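A Box, Three Holes and a Lot of Foam

Plunside does not sell furniture, although people who find its page by accident sometimes write to ask for a desk. The two-person shop in Clestgate makes small wooden boxes, drawer units and loose pieces for sorting and stacking. Most of it goes to schools, play therapists and workshops that want something for hands to do on a tabletop. We talked with the woman who runs the bench side of the business about how the pieces are planned and what she has changed over the years.

She started with drawers. Her first job out of school was in a kitchen shop, fitting drawer fronts, and she says she never got tired of it.

"A drawer is a good thing to learn on," she said. "It has to be square or it binds. You find out the same day if you got it wrong."

The first Plunside box was made for a neighbor who wanted a place to keep game pieces. It had knobs. The knobs came loose, so the second one had finger holes, and holes have been in most of the boxes since then.

"I drill the front before I put anything together. If I split it, I've lost one board and that's all. I used to do it last, and I threw out a lot of finished work that way."

She prefers holes in a row across the front, evenly spaced, and will spend more time on the layout than on the drilling. Customers have asked for different sizes on the same panel. She has done it a few times and doesn't like how it looks.

The loose pieces came later. A customer in Laklow wanted blocks that would not make noise when they were dropped, and wood was out of the question. She tried cork first, then felt glued over pine, then foam.

"Foam is ugly to cut. You need a very sharp blade and you can't stop in the middle. But it's light, it's quiet and you can put color on it."

Color is where she is strict. She uses a lot of red because it shows up well against white or pale wood, and she tests every set on a plain white surface before it goes out. One test she uses is to put the pieces out, walk to the far side of the room and see whether she can still tell them apart.

"Circles read well from a distance. One big circle is the easiest. When you put several colors together on one face, it's harder, so I only do that on one piece in a group. Then it's the odd one and people look for it."

The basic set sells for 90 dollars and the larger one, which is called the Major, for 126. The Major was added in May after customers kept ordering two basic sets at once. She would like to bring the price down but says the time is all in the sanding.

A table setup with a drawer box and loose pieces, she says, should have things at more than one height. She likes to use the top of the box as a shelf and keep the rest of the pieces down in front, with some open table to the side.

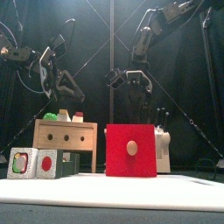 Foam blocks in front of a wooden drawer box, with more pieces on top and a red cube on the same table.

"People want to line everything up along the back," she said. "I put a couple of things right in front of the box. You have to reach around them, and you have to decide what gets moved first."

She is less interested in what the pieces are supposed to teach. Buyers send her notes about how they use them, and she keeps the notes in a folder, but she does not write lesson cards and has turned down offers to add them.

The shop has now made 369 drawer boxes. She writes the number in pencil on the underside of each one, along with the month. Asked if there was a point at which she would stop, she said she had bought enough board for the winter and had not thought past that.

Her next job is a taller box with legs that unscrew, for people who need to store it flat. The legs work. She is still unhappy with the drawer.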